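Tivell Sorting Kit for school robotics clubs

If your students are keen to get two arms working together, we'd love to help you get started!

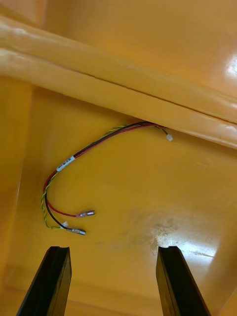

The kit comes with a printed guide and 14 practice tasks.
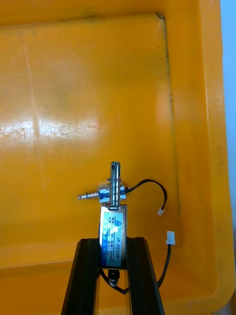
Clubs usually spend 3 meetings on picking up before they try placing.

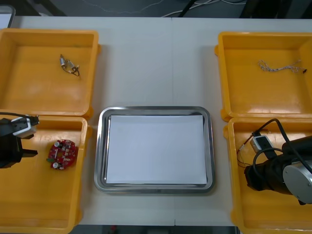 Malou Oddsson: our Taladen crew argued over whose program was neater, and I couldn't get them to go home.

Price $557, spare parts pack $248. Orders reopen in January.

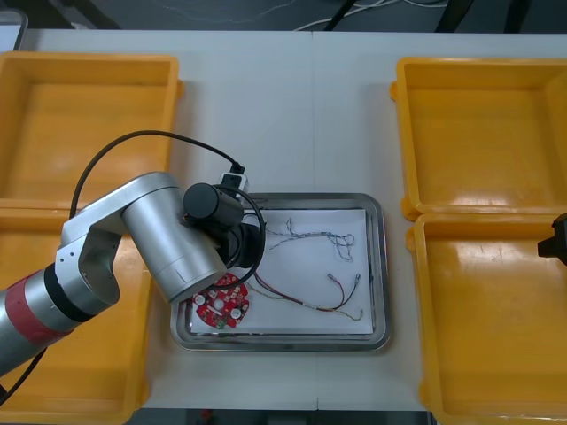 Circuit board and wiring in the centre tray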